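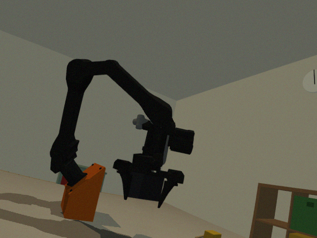

I have been playing Atalora for most of November, and I want to get some notes down before I move on to something else. It is a small factory puzzle game made by a two-person studio called Hemano. You get a room, a few machines and a list of parts to deliver, and you work out the order of things. The look is what got me to try it. I like plain computer-rendered rooms with the lights turned down and one strong color to look at, like that orange base under the black arm, and Atalora has plenty of that mood. Most of its levels are gray and dim, and the one bright object is usually the one you should be thinking about.

I bought it on the store page at full price. My play time stands at 41 hours, but a good part of that is the game sitting paused while I made dinner.

The levels are grouped into 7 chapters. The first two are easy and a little slow. Chapter three adds weight, so a stack can tip if you build it badly, and from there the game is a lot better. I got stuck on a level called Dry Dock for three evenings. The answer was to leave one block where it was and build the rest against it. I had been moving that block first every time out of habit.

The physics are good for a team this size. Things land with a proper thud and slide a bit before they settle. Now and then a block jitters when it is squeezed between two others, and twice I had one shoot across the room and through a wall. Restarting the level takes a second, so I didn't mind much.

The editor is the reason I kept going after the credits. It is the same tool Hemano used for the main levels, and it opens with no tutorial at all. I learned it from a long guide by Josefien De Bruijn, who also runs the biggest collection of player levels. Her guide starts with how to place a light, and I would have left that for last. She is right to put it there. A level with bad lighting is hard to read, and players quit before they get to the clever part.

Her collection had 885 levels in it when I looked. I have played maybe thirty. Many are just one trick repeated, but the series called Galli is as good as anything in the main game. It is nine levels set in the same room, and the room is a bit different each time. In level six the floor slopes and all of your old solutions stop working. I would start there if you have finished chapter four.

I have made one level of my own so far. It has 2 endings, and one of them is there by mistake. A friend found it by stacking everything in the corner and climbing out over the top. I left it in.

A few complaints. The music is one track per chapter and the loop is short. I turned it off in chapter five and put the radio on. The controller support works, but the camera is too fast on the stick even at the lowest setting, so I went back to the mouse. The save system keeps only your latest solution for each level, and I would like to be able to keep an older one to compare.

The game also has a score for each level based on how much energy your machines use. The number caps at 2,999 and you want it as low as possible. I ignored this the first time through. On the second pass I tried to bring chapter two down and lost a whole evening to it. The leaderboards are full of people with scores I can't explain, and the replays are not public, so there is no way to learn from them. That seems like a missed chance.

On performance, my desktop is six years old and it ran fine with shadows on medium. With shadows on high it dropped frames in the big chapter six rooms. On my laptop I had to turn them down to low and it was still playable. Load times are short on both.

Hemano has said the next update will add water. I don't know how that will fit with the weight system, but I'll reinstall for it.

Next on my list is Fomatari, the train yard game that came out in the spring. I have played the first hour and the menus are a mess, but I like the trains.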